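The Case for the Wire Rack

I own a dishwasher. It was in the apartment when I moved in, it works, and I run it after big meals. Most days, though, the things I use get washed by hand and put in a wire rack beside the sink, and I've come to think the rack is the better piece of equipment. A lot of people treat it as something you put up with until you can afford to get rid of it. I think they have it wrong, and I'd like to argue the point at some length.

Start with mugs. In my household a mug gets used for an hour and is wanted again three hours later. A dishwasher is bad at this. Either you run it half full, or the mug sits in the dark with dried coffee in the bottom until the evening. So people buy more mugs. I did this for years. I had two shelves of them, and the ones at the back came out only when everything else was dirty. Then I started washing a mug as soon as I was finished with it, and the back of the shelf stopped being touched at all. I gave most of those away in June and haven't missed any of them.

Washing a mug takes less than a minute. Drying it takes longer, and that's where the rack comes in. A towel is quicker but has to be clean, and in most kitchens the towel has already been used on hands, the counter and the bottom of a pan. Leaving a mug upside down on a flat towel is worse. The rim seals against the cloth, the steam has nowhere to go, and when you pick it up there is a ring of damp inside. I've been handed a lot of tea in mugs that smelled of towel.

A rack fixes this by doing very little. The mug sits on a few thin wires, air gets in underneath, and the water falls through.

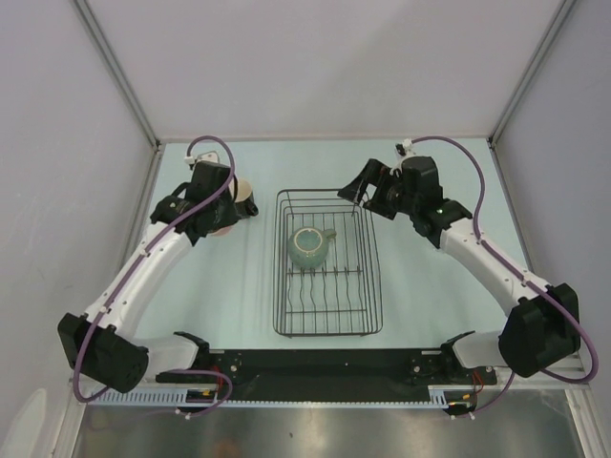
A green mug upside down in a wire dish rack, with wavy dividers toward the front.

Upside down is the right way to put it, by the way. I know there are people who lean a mug on its side to save the rim from touching metal. It holds a spoonful of water in the curve and rolls when you add a plate. The other thing to watch is the base. Many stoneware mugs have an unglazed ring on the bottom, and that ring takes up a little water and lets it go slowly. Put the mug away upright on a painted shelf too soon and you get a pale circle on the paint. My shelves have several. With the mug turned over, the ring is in the open air, where it ought to be.

Now to the racks themselves, because most of the bad feeling about them comes from bad ones. I've owned four. The first was plastic, with a tray underneath that was supposed to drain into the sink and drained toward the wall. The second was a folding bamboo thing that looked good in the store and had black spots on it by the end of the summer. The third was a two-story model from Farkico that cost 104 dollars. It had a cutlery cup, a cutting board slot, a hook for stemware and a swiveling spout. It took up so much of the counter that I ended up chopping vegetables on the stove. I also found that when a rack has an upper floor, things on the upper floor drip on things on the lower floor.

The fourth is a plain wire basket with dividers at one end, sold by Vustari, and I expect to keep it until the coating gives out. I'd say a rack needs open wire on the bottom, a rim stiff enough that it doesn't bend when you lift it full, and dividers that cover part of it only. Makers seem to get that last one wrong more than anything. If the dividers run the whole length, you have a plate rack, and every bowl and mug has to be balanced on top of the ridges. Most of us don't wash a dozen plates at a time. We wash two plates, a bowl, a mug and a pan, and the bowl and the mug want a clear stretch of floor.

The usual complaint is that a rack looks untidy. I accept that it can. A rack with yesterday's dishes in it, and the day before's, is a cupboard without doors, and I've lived with one of those too. The cure is to empty it every morning before making coffee. It takes as long as the kettle. Once you do that, the rack is mostly bare during the day and you can see straight through it to the counter, which makes it less of a presence than people expect.

The other complaint is water use. A full dishwasher uses less water than a careless person at a running tap, and I don't dispute it. I'd only point out that the comparison is always with a full machine and a careless person. A cook who lives alone will be days filling a machine, and plenty of people can wash a mug with the tap running for a few seconds. I wouldn't tell a family of six to do everything by hand. I wouldn't do it either.

What bothers me is kitchens designed as though nobody will ever wash anything in the sink. I looked at a rental last year with a counter 70 inches long, a very handsome built-in dishwasher, and no place to set down a wet cup. The sink was in the corner with the stove hard up against it. The tenant before had been drying things on top of the microwave. The rent was 940 dollars a month more than mine, and I would have had to give up the rack or the cutting board.

If you're planning a kitchen, leave a patch of flat counter next to the sink, on the side away from your working hand, and make the surface something that can be wiped. Don't put an outlet there. Then buy a cheap rack and see how you get on with it before paying for the one with the spout. Mine gets scrubbed with an old toothbrush every couple of weeks, mainly where the wires cross, and that's the only care it has ever asked for.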